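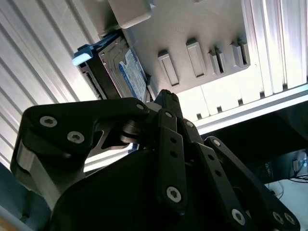
3.5-inch drive in the metal cage, seen from below. White and blue product label along the side.

Nigel Tindall wrote:

> Has anyone had the drive cage out of a Garside tower? I have 2 of them to strip for the Grelik store and the manual only covers the later case. Do the drives come out forwards, or does the whole cage have to be removed first? I also need to know whether the screws are the usual 6-32 or something odd.

Nigel,

Take the whole cage out. On mine the drives would not slide forwards with the front panel fitted, and the panel clips are brittle enough that I left them alone.

Order I used:

1. Power lead off, then data lead. Pull on the plug body.
2. Side panel off, case laid flat.
3. Undo the cage screws and lift the cage clear.
4. Remove the 4 screws holding the drive and slide it out.

The drive screws are 6-32, short. The cage screws are M3 and will start in a 6-32 hole before they bind, so keep the two lots in separate pots. Part 686 in the Welent spares list is the M3 set, sold in bags of 10.

Note the serial number before the drive goes back in. Once the cage is fitted you can't get at most of the label without a mirror. I write the last part of the serial on masking tape and stick it to the cage.

Don't overtighten on refitting. Put all the screws in loosely, then nip them up in diagonal pairs. If a drive hums afterwards, slacken them and start again.

Does your later manual give a part number for the rubber washers? The Skemetti ones I tried in November were too thick and the cage would not seat.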